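Home | Posts | Listening | About | Contact

Notes on the Tennant Quartet

Posted in November by Indira Kartha

I went to the Sunday concert at Murkby Hall mainly for the second half, which was the string quartet by Paul Tennant's old student, Yoon-hee Ha. It is her second quartet. She finished it in 2000 and then put it away for years, according to the program note, and the Griser players are the first group to take it on tour.

The piece has 5 movements and lasts 45 minutes. That is long for a new quartet, and the third movement felt long to me. It sits on one chord in the low strings while the first violin plays short figures high up. I lost track of it and came back when the cello started moving.

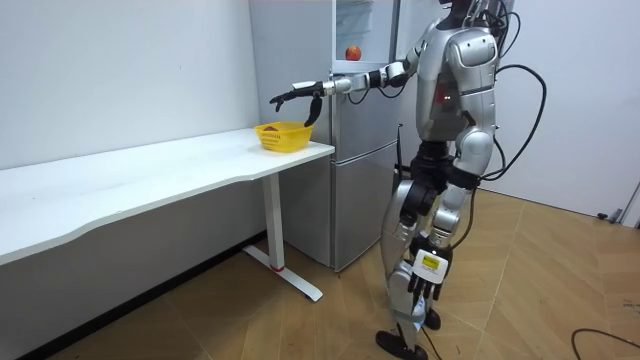
The fourth movement was the best thing on the program. It is a fast dance in uneven groups, passed around so quickly that I stopped trying to find the downbeat. The viola gets the tune twice, the second time with a mute on. I would buy a recording for that movement alone.

The first half was Haydn, played well and a little too carefully. I sat in row F on the left, where the cello comes through clearly and the second violin does not. Next time I will try the balcony.

Folto is supposed to publish the score in the spring. I would like to follow the third movement on paper before I make up my mind about it.

Comments (3)

Dale: I was in the balcony. The second violin was fine up there but the Haydn was hard to hear.

mrs_p: The slow movement was my favorite. Different ears I guess.

Rob T: Do you know if they are playing it again this season?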